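Section 2: Getting Ready to Refinish Small Furniture

Thank you for choosing the Trivmont spray finishing kit. We know you'd love to get some color on something right away, but please give yourself 30 minutes for this section first. Good preparation makes the spraying itself go so much more smoothly!

2.1 Covering the work area

1. Pick a spot with good air flow, away from heaters and pilot lights.
2. Spread a cover over the table and let it hang well past the edges. It doesn't have to lie perfectly flat - a few wrinkles do no harm.
3. Set your piece in the middle, where you can reach it from both sides. 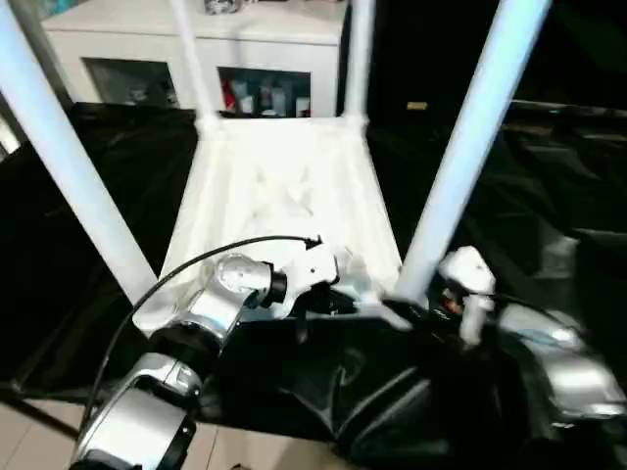
Fig. 2-1. White stool on a black cover.

4. Wipe the piece down with warm water and a drop of dish soap, then rinse and let it dry overnight.
5. Scuff any glossy plastic lightly with the fine pad from the Hanier accessory pouch. Go gently around rims and the spots where legs meet the seat, as these corners like to hide dust.

CAUTION: Never spray near an open flame. Unplug the sprayer before you clean the nozzle.

Note: Plastic pieces need the adhesion primer, part 896. The wood primer in the box will peel off plastic within a few weeks, and we'd hate to see that happen to your hard work.

2.2 Keeping fabric out of the spray

1. Take off cushions, slipcovers and anything else that unties or unsnaps.
2. Move loose fabric off the table before you fill the cup. Fine mist drifts roughly 2 yards, and farther on a breezy day.

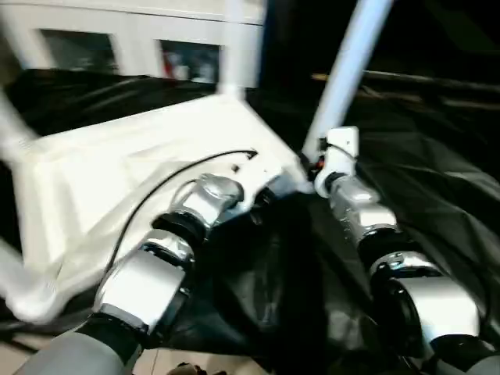

Fig. 2-2. White fabric on the covered table.

3. If a fabric part can't come off, wrap it in plastic film and tape the seams.
4. Put on your mask and gloves, then test the spray on scrap cardboard until the pattern looks even.

Note: Stuck on a step? Write to Gonzalo Barrios at the Wesadano help desk - he is happy to look over your plans before you begin.

Related items
Montoya Adhesion Primer, part 896
Hanier Fine Pads, pack of 2
Trivmont Replacement Nozzle
Section 3: Filling the Cup and First Coat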